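Equipment planning, Thursday, 16:00
Present: Piyumi Sivakumar (chair), Sevim Bayram, Lợi La, Kiều Lưu

1. Spare parts
Two spare finger segments to be costed with Haltico. KL to obtain the quote. 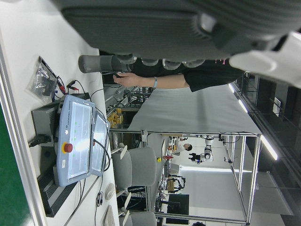

Gripper and teach pendant, main desk.

Cable storage deferred – no budget line yet.

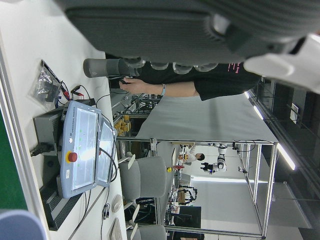

2. Conveyor cell
LL asked for a second hand for cup handling. Lead time from Cledero is seven weeks.

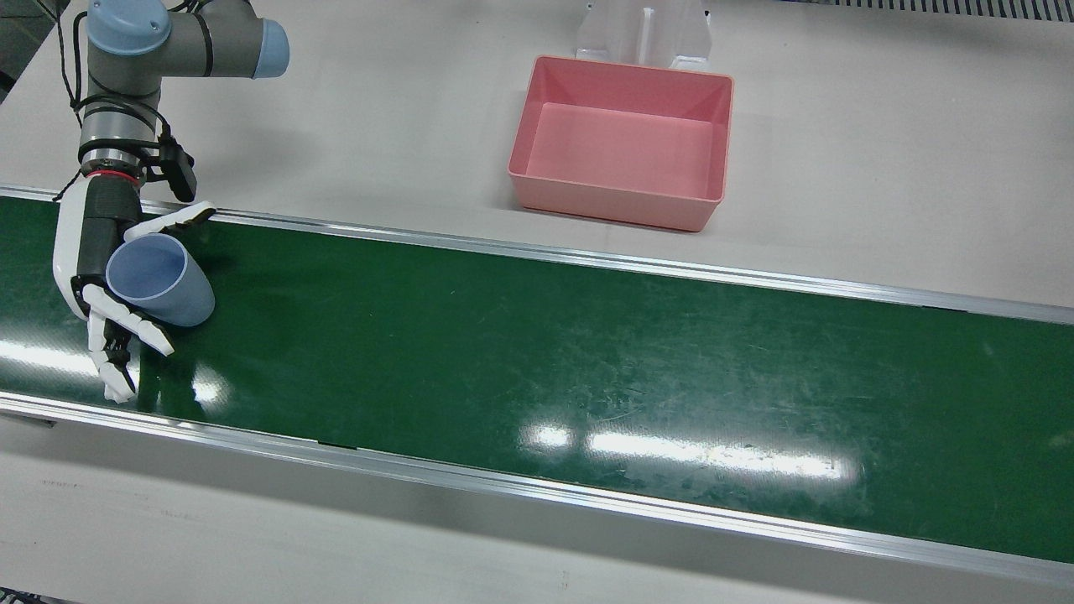 SB preferred to lease for four months first. Agreed. Belt replacement held over to December.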